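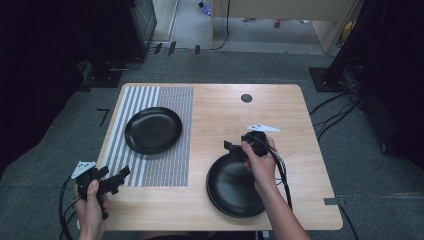 Why Do We Eat from Plates?

Did you ever ask yourself why your dinner comes on a plate? A plate looks very simple, but people needed a long time to arrive at it.

Long ago, many families in Europe put their food on a thick slice of old bread. This slice was called a trencher. The bread drank up the sauce, and at the end you could eat it, or give it to the dog. Later, people cut trenchers from wood. Some of them had a small hole in the corner for salt.

What is a plate made of?

Many plates begin as clay — the same soft, heavy earth you can find near a river. The potter gives it a shape and lets it dry. Then it goes into a very hot oven, called a kiln. After the first firing, the potter often covers it with glaze. In the kiln, the glaze melts and becomes like glass, so soup cannot go inside the clay.

Why are so many plates round?

A potter's wheel turns, and things made on a wheel come out round. A round plate also has no corners, and corners break easily.

What is the rim for?

The rim is the edge of the plate. It keeps the sauce from running onto the table, and it gives your fingers a place to hold.

Try it at home

Draw around a plate on paper and cut out the circle. Color the rim first, then the middle. In the small museum in Posthorpe, 98 paper plates made by children hang on one wall.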